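Wednesday, December 1, 2021
Plasgate workshop, bench notes

Office PC rebuild, continued

Picked up where I left off with the drawing-office desktop. Complaint on the ticket was random restarts in the afternoons, usually with a big drawing open. No error message, just a black screen and then the maker's logo. Tinmont has a machine of the same age that did the same thing in July and we ended up replacing the power supply, so I tried that first. Swapped in the spare supply from the cupboard and left it on a load test over lunch. It restarted twice. Put the original supply back and labeled the spare as good.

Memory next. Ran the test with both sticks in, then each stick alone in each slot. One slot gives errors whichever stick is in it, the other slots are clean. That points at the board or the processor seating and lets the sticks off. I should have done this before touching the supply.

Took the cooler off. The old paste had gone hard and chalky and covered only part of the lid. Cleaned it with alcohol and lint-free wipes, and it took a lot of wipes. Checked the socket under the magnifier. Nothing bent that I could find, but there was a fleck of dried paste near one corner. Got it out with a dry soft brush. No air can this time, the last one spat propellant on a board.

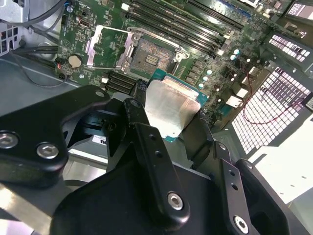
Reassembly

Processor in, corner mark matched to the socket mark, lever down. Thin line of paste across the lid. Cooler screws done a little at a time in a cross pattern until they stopped. Fan lead went back on the CPU header. It had been on one of the case fan headers before, which may be why the fan never seemed to speed up under load.

Booted first time. Firmware had lost its settings, so I put the date right, set the boot order and turned the fan curve back on. Same memory test again, all slots filled: clean after one full pass. Second pass is running now.

Load test results so far: 30 minutes with no restart. Processor temperature peaked well under 90, where before the rebuild it sat at 90 and throttled. Room was cold this morning, so I want a run in the afternoon with the heating up before I call that fixed.

Parts and stock

Used the last of the Pleltis paste. The tube was nearly dry at the nozzle anyway. Wipes are low. The small magnetic tray has gone from the drawer again, please put it back if it's on your bench.

The case has two side panel screws missing. I used a pair from the scrap tin and they are slightly too long but clear the drive cage. If anyone orders from Ignacio this week, add a bag of the short ones.

Still to do

Afternoon load test, heating on.
Finish the second memory pass and save the log to the shared folder.
Blow the dust out of the front filter, outside.
Tie back the front panel cables, they are resting on the lower fan guard.
Check the fan header on the Tinmont machine. Same case, probably built the same way.
Ticket stays open until Plasgate drawing office has had the PC back for 2 days.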